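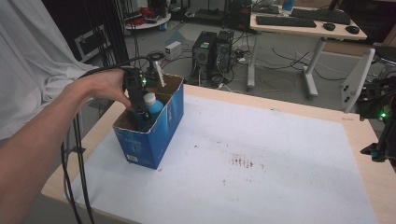 工房の小ワザ 手持ちグリッパー編:ケーブルに負けないために

二月のある午後、箱からボトルを出すだけの作業を80回ほど繰り返したところで、グリッパーの指が開かなくなった。閉じたまま、うんともすんとも言わない。電源のLEDだけは元気に緑色である。LEDというのは、いつもこちらの味方をしているふりがうまい。

犯人はケーブルだった。腕に沿わせて垂らしておいた束が机の角に引っかかり、箱に手を入れるたびにコネクタが少しずつ抜けていたらしい。最後は半分抜けた状態で通電していたわけで、Hélder Carvalhoに見せたら黙って電源を切られた。正しい対応だと思う。以下、その日の反省から。

■ コネクタより手前で引っ張りを受ける
面ファスナーの帯で、ケーブルを手首と肘の間に一か所、肘の上に一か所留める。きつく巻くと腕がしびれ、ゆるいと意味がない。指が一本入るくらいでちょうどいい。結束バンドは外すときに刃物が要るので、腕には使わない。私は一度使って、Aslı Çınarにニッパーで救出してもらった。

■ 余りは輪にして、机の角から離す
手首を曲げたときに突っ張らない程度の輪を本体の上に残す。それ以上の余りは床まで垂らさず、背中側へ回す。床に垂れたケーブルは、必ず本人が踏む。

■ 深い箱は先に切っておく
ふたのフラップは切り落とす。仕切りが立っているなら、それも抜くか倒すかする。指先を守ろうとして手首をひねると、その分だけケーブルが引かれる。切り口のケバは紙やすりで軽くなでておけばよい。

■ 止まったら、のぞく前に切る
これが一番大事で、一番守られない。開かない指は、開かないと決めたわけではない。接触が戻れば急に動く。Braddaleの講習では「電源を切って5数えてから触れ」と教わった。私は3で触って、爪を挟んだ。残りの2には意味があったのである。

■ 指のネジは毎回さわる
道具はいらない。電源を切り、左右の指を順につまんで揺すってみる。がたつけば締める。片方だけ緩むと、つかんだ物が斜めに逃げ、人はなぜか物のほうを疑う。私も丸一日、ボトルの形が悪いと言い続けた。

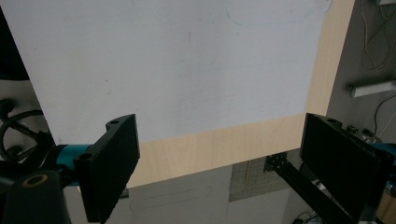

左右の指先。黒いパッドが向かい合う。

■ 下に紙を敷く
白い大判の紙を一枚敷いておくと、落ちたネジが見つかる。黒い小ネジは木の机でもまあ見えるが、床へ転がった時点で負けだ。紙は少し汚れたくらいでは替えなくていい。つまんだ物の動きが見づらくなったら替えどきである。

■ 記録は面倒でもつける
壊れた時刻、何回目か、どの線を触ったら直ったか。この三つをノートに書く。うちのノートは今312行目で、半分以上が「コネクタ」の一言だ。読み返すと気が滅入るが、Kwokの交換部品を頼む前に開くと、たいてい買わずに済む。

なお、抜けかけたコネクタをテープで巻いて続行する方法もある。テープはその日の夕方まで保ち、はがした跡のべたつきは翌月まで保った。おすすめはしない。

関連記事
・面ファスナーの帯、長さの決め方
・Winusの工具箱を三年使ってみて
・段ボール箱のフラップをまっすぐ切る
・床の配線を踏まないための置き場所
・Corisexの手袋、作業台で使えるのはどれか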